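Cloths and Table Tops: Gallery

Carkgate Workspace Care / Gallery / Cloths

We look after shared desks and work tables in two buildings, Carkgate and Mallside. Most of the work is plain wiping, and most of the wiping is done with the same kind of striped cleaning cloth. People who rent desks from us ask which cloths to use, how to fold them and when to throw them out, so this page covers that along with the pictures. Click a picture to see it larger.

The cloths come in packs of 30. We order them in April and again in the fall. They are sold under the Doucette name, and the stripes come in several colors. We use pink for tables and keep the other colors for kitchens and restrooms, so a cloth from one place does not end up in another.

1. Cloth on the white table

A striped cloth laid out near the middle of a white table top, with a keyboard and a metal ruler off in the corner. White tops show every speck, and there are three small dark ones on this table, plus a faint squiggly mark. Dark specks on a white top are usually dust or pencil crumbs and come up with a dry cloth. If a speck stays put, dampen one corner of the cloth, hold it on the spot for 15 seconds and wipe again. Do not scrape with a ruler or a key. Scratches hold dirt and the table will look gray there for good.

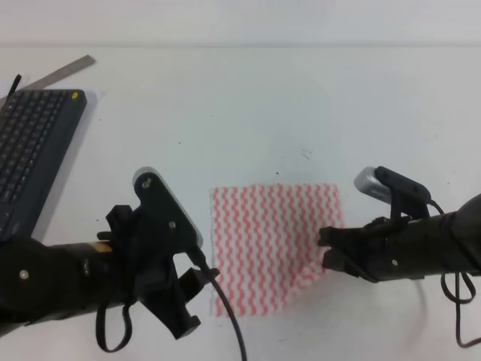 2. Before you wipe

Move things to one end of the table, wipe the clear part, then move them back and do the other end. Lift keyboards instead of sliding them. Paper should be picked up first, even when you are only using a dry cloth, as a sheet that gets damp at one edge will stick to the surface and leave fibers. Cables can stay where they are if they are hard to reach. Run the cloth along both sides of the cable and leave the rest for the monthly clean.

Start at the far edge and work toward yourself. Overlap each pass with the one before it. A table of the size we have at Mallside takes two cloths, one damp and one dry.

3. Folding

Fold the cloth in half and then in half again. That gives you a pad that fits under the hand, and you can turn it to a clean side when the first one gets dirty. Folded this way, one cloth has eight clean sides if you open it up and refold it inside out. People tend to bunch the cloth into a ball, and then only a small part of it touches the table.

For storage we keep them flat, in a shallow drawer. Rolled cloths take less room but they spring open and push the drawer lid up.

4. Edges and stripes

A closer look at the pattern. The cloth is white with coral-pink zigzag stripes, and the top edge is cut in small peaks. A cut like this has no hem, so there is no thick ridge to leave a line of water behind. The drawback is that loose bits can come off the edge during the first few uses. Shake a new cloth over the trash before it goes near a keyboard.

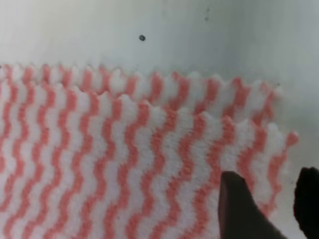

The color does fade. After a few weeks of rinsing, the pink gets paler and the cloth gets thinner at the folds. A faded cloth still cleans fine. A thin one does not, and it should go when you can see your fingers through it.

We rinse table cloths in cool water at the end of the shift and hang them over a rail. Hot water shrinks them a little and makes the corners curl. No fabric softener, which leaves a film, and the film ends up on the table as streaks. We keep a cloth for 21 days and then it moves down to floor corners and window tracks for one last job.

Last year we went through a little under 3,000 cloths across both buildings. That was too many. Most of them were thrown out after a single coffee spill when they could have been rinsed and used again. There is now a bin marked "rinse" next to the trash in each supply closet. Please use it.

Other galleries: Kitchen counters / Window sills / Chair arms and backs / Supply closets

Desk renters at Carkgate can take cloths from the drawer by the sink. At Mallside they are on the second shelf of the supply closet. If the drawer or shelf is low, leave a note on the clipboard and it will be filled by 4 p.m. the next working day.

Gallery pages hosted by Wekideo.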